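Section 4: Working safely around the folding cell

Welcome to the part of the guide we most enjoyed writing! Good habits around the arm are easy to learn, and once your crew has them the cell is a pleasure to run. Please read this section all the way through before you switch on motor power, even if you've set up a Sketard cell before.

4.1 Before each shift

1. Walk the full floor marking and check that nothing has been parked inside it. Carts are the usual offenders.
2. Press each emergency stop in turn. The panel must show STOP and the stack light must turn red. Reset one before testing the next.
3. Open the gate with the arm in standby. Motor power must drop right away.
4. Wipe the table with a dry cloth. Do not use spray cleaners near the camera mounts.
5. Sign the log sheet and write down the program number. The standard garment program is 1094; the slow training program is 2556.

CAUTION: If any stop or gate check fails, lock the cell out and call your service contact. Do not run "just one batch" while you wait.

4.2 Settling the first garment

6. Load program 2556 and set the speed to Training.
7. Place one folded garment on the table, then leave the marked area and close the gate.
8. Press START and keep one hand near the stop button for the whole first cycle.

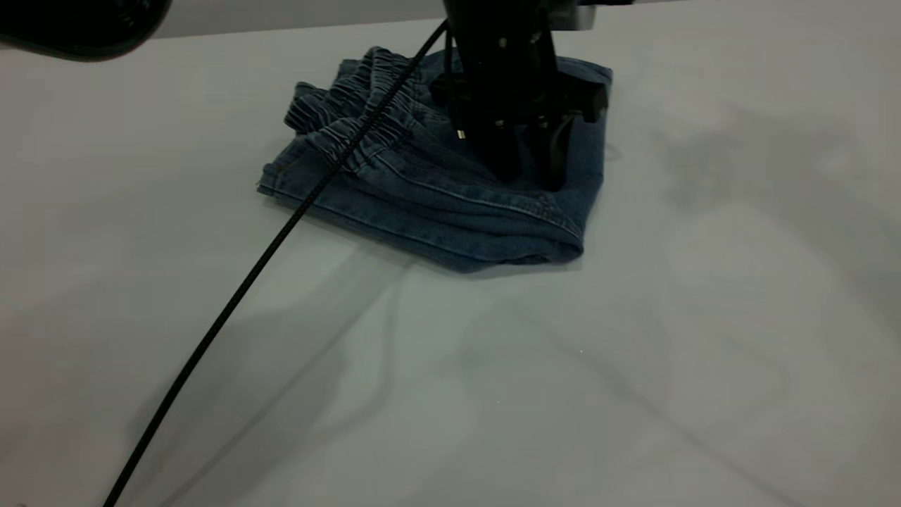
Cable routing deserves a rule of its own, and it's the one Oi-ling Fung on our Clunville training team gets most excited about. Every cable that moves with the tool needs enough slack for full travel, with no loop big enough to catch a sleeve, a drawstring or a hand. Watch the cable as closely as you watch the fingers. With the gripper down on a folded pair of jeans, the braided cable lies right across the gathered waistband and runs on over the open tabletop, so check that stretch before you allow any lift. If a cable is resting on the garment, press HOLD, lock out motor power, and move the cable by hand before going on.

NOTE: Never tape a cable to the table to keep it out of the way. Use the Jeltel clips from the hardware bag.

4.3 Hands and reach

9. Only one person may hold the enabling switch, and that person gives all the spoken commands.
10. Straighten fabric only with motor power locked out. A paused arm is still a live arm!
11. Tie back long hair and take off lanyards, scarves and loose bracelets.

4.4 Moving up to full speed

12. Run 24 clean cycles in Training before switching to program 1094. Start the count over after any stop, however small - it goes faster than you'd think.
13. Have a second trained operator watch the last 2 cycles and initial the log.
14. Repeat the gate check from step 3, then select Full and press START.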